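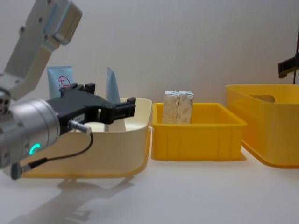
Plilutine ha cerrado la planificación de equipos de su línea de preparación de pedidos pequeños y comprará 3 células robotizadas en el próximo ejercicio, según la nota técnica difundida el 2024-09-16. La decisión limita el alcance de la primera fase a productos de cuidado personal y papelería ligera, con formatos que caben en una pinza paralela de dos dedos. El ensayo de referencia se hace sobre mesa blanca y con recipientes de plástico de distinta altura: una cubeta ancha de color crema para los tubos, una bandeja amarilla de paredes rectas para las cajitas de cartón y un contenedor amarillo más alto a continuación. La nota señala que la altura del borde condiciona el ángulo de entrada de la pinza y, por tanto, el tiempo de ciclo que debe figurar en el pliego.

El presupuesto se divide en dos bloques. El primero cubre brazos, pinzas, controladores y montaje. El segundo agrupa lo que en la oferta inicial aparecía como «varios»: cableado, conectores de repuesto, dedos intercambiables, almohadillas, soportes y recipientes normalizados. La empresa pide que este segundo bloque se cotice por referencia y no como partida alzada. En el catálogo de prueba hay 367 referencias, de las que 109 quedan fuera de la primera fase por peso, rigidez insuficiente del envase o superficie de agarre irregular.

Han presentado oferta Brismont y Babalola. La propuesta de Brismont parte de un solo brazo por puesto, con menor ocupación de suelo y un mantenimiento más sencillo. La de Babalola plantea puestos de dos brazos enfrentados sobre la misma mesa, lo que permite pasar una pieza de una pinza a otra y reorientarla sin utillaje intermedio. El sobrecoste por puesto de la segunda opción es de 1.592 euros en accesorios y cableado, sin contar el segundo brazo, que se factura aparte.

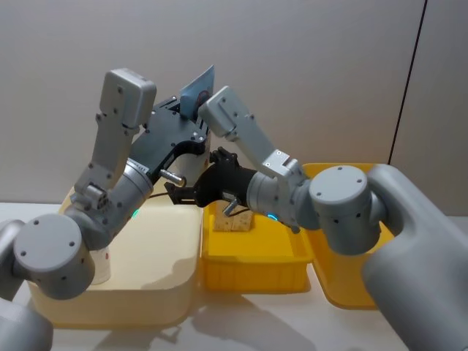

El punto pendiente es la zona compartida. Con dos brazos, el volumen de trabajo útil se reduce por las distancias de seguridad entre muñecas, y el programa debe resolver qué brazo tiene prioridad sobre cada recipiente. Usero, la ingeniería que asesora a Plilutine, recomienda exigir en el contrato una prueba de aceptación con piezas planas y piezas cilíndricas mezcladas, y fijar por escrito el comportamiento tras una pérdida de agarre. También aconseja que el proveedor entregue los planos de los dedos de la pinza, para poder fabricar recambios sin depender de sus plazos.

Las ofertas revisadas se admitirán hasta noviembre. Deben incluir coste de formación, consumo eléctrico por turno, plazo de reposición de pinzas y precio de un juego completo de cables. La obra civil, la red neumática y la adaptación del sistema de gestión de almacén quedan excluidas y se licitarán por separado. La adjudicación podrá ser parcial: Plilutine se reserva contratar un único puesto de dos brazos y completar el resto con la configuración simple.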